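Dornora publica Lusunell 2, el planificador que sabe cuándo rendirse

Redacción | 04/12/2021

La robótica lleva años prometiendo máquinas que ordenan. Dornora, una firma pequeña que vende software de control para brazos de sobremesa, promete desde esta semana algo más modesto: una máquina que, cuando no sabe qué hacer con un cable, lo deja en paz y pasa al siguiente.

La novedad se llama Lusunell 2 y es la segunda versión de su planificador de tareas para dos brazos. La primera salió en septiembre y tenía un carácter difícil. Si un agarre fallaba, lo repetía. Si volvía a fallar, lo repetía otra vez, con la misma trayectoria, la misma velocidad y la misma fe. En el foro de usuarios hubo quien programó un temporizador externo para apagarlo, solución que Dornora calificó entonces de «integración de terceros».

El nuevo planificador admite un máximo de tres intentos por objeto. Agotados los tres, marca la pieza como pendiente, recalcula el orden de lo que queda y solo vuelve sobre ella al final, si le sobra tiempo. Las notas de la versión dedican a este comportamiento cuatro páginas y un diagrama de estados. Cualquiera que haya vaciado un cajón de cargadores lo resumiría en una frase, pero a una frase no se le puede poner número de versión.

El cable es, de hecho, la obsesión de la casa. Un cubo tiene una posición y una orientación, y con eso el planificador se da por satisfecho. Un cable trenzado tiene la forma que le apetece en cada momento, y la cambia en cuanto se le pone un dedo encima. Lusunell 2 evita el problema por la vía de no mirarlo de frente: en vez de reconstruir el cable entero, estima su eje principal, busca el tramo donde el manojo es más estrecho y propone el cierre de la pinza en perpendicular. Lo que hagan los extremos durante el viaje queda, según la documentación, «fuera del modelo».

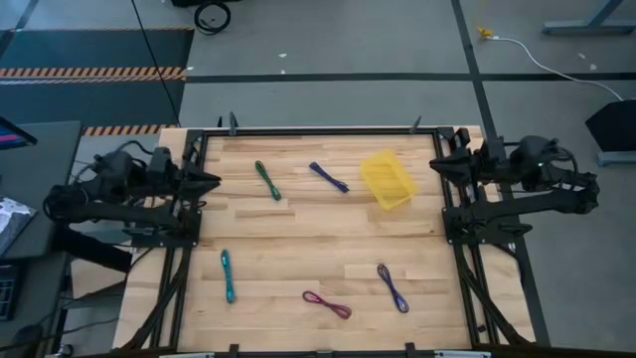 El reparto de trabajo entre los dos brazos también ha cambiado. Antes se decidía con una línea imaginaria en mitad de la mesa: lo de la izquierda para el izquierdo, lo de la derecha para el derecho. El sistema funcionaba hasta que un objeto caía justo encima de la línea, momento en que ambos brazos se cedían el paso con una cortesía que los registros de Dornora cifran, en el peor caso, en 178 segundos. Ahora cada candidato recibe un coste por brazo, con la distancia, el giro de muñeca y el riesgo de cruce metidos en la misma cuenta, y gana el más barato. En caso de empate decide un número aleatorio. La empresa asegura que lo estudió mucho antes de llegar ahí.

La percepción corre a cargo de Pavliuk, el módulo de segmentación que Dornora distribuye por separado y que hasta ahora confundía con cierta alegría las sombras con los objetos. La nueva versión trabaja con recortes de 128 píxeles de lado alrededor de cada candidato y descarta los que cambian demasiado entre dos capturas consecutivas. Los colores vivos se le dan bien. Los objetos translúcidos siguen siendo, en palabras del registro de cambios, «un área de mejora», y el manual recomienda declarar a mano el contorno de cualquier recipiente de plástico claro. Quien esperaba que la inteligencia artificial encontrase la cesta por su cuenta tendrá que dibujarle el rectángulo.

Queda Zutia, la herramienta de registro, que es la parte menos vistosa del paquete y probablemente la que más se va a usar. Guarda cada episodio con las imágenes, las posiciones articulares y la decisión del planificador en una sola línea de tiempo, y permite volver atrás hasta el instante en que la cosa se torció. Hasta septiembre, esas tres fuentes se guardaban en archivos distintos con relojes distintos, de modo que averiguar por qué una pinza se había cerrado en el aire requería paciencia y una hoja de cálculo. Zutia escribe ahora a 20 hercios y usa un único reloj. En las notas figura como «función destacada».

En cuanto a resultados, Dornora ha publicado una tabla con 100 episodios de recogida de cables y una tasa de éxito que conviene leer con las notas al pie delante. La primera aclara que los cables estaban separados entre sí al comenzar. La segunda, que se considera éxito todo cable que acabe «total o parcialmente» en el recipiente. La tercera remite a un apéndice que en el momento de redactar esta noticia devuelve un error 404. Los cables amontonados, que es como suelen vivir los cables, se dejan para una versión posterior sin fecha.

La actualización es gratuita para quienes ya tenían licencia, aunque no del todo indolora. El formato de calibración ha cambiado y obliga a repetir el proceso en los dos brazos, primero el izquierdo y después el derecho. El orden importa: hacerlo al revés produce una calibración válida pero reflejada, y el programa no avisa. El manual lo advierte en la página siguiente a la que explica cómo guardar los resultados.

Los archivos de episodios de la primera versión se pueden importar en Zutia con un conversor incluido, salvo los grabados con el temporizador externo, que aparecen como interrumpidos. Dornora mantendrá correcciones de seguridad para Lusunell 1 durante seis meses. El límite de tres intentos puede modificarse en el archivo de configuración, donde todavía se acepta el valor «infinito».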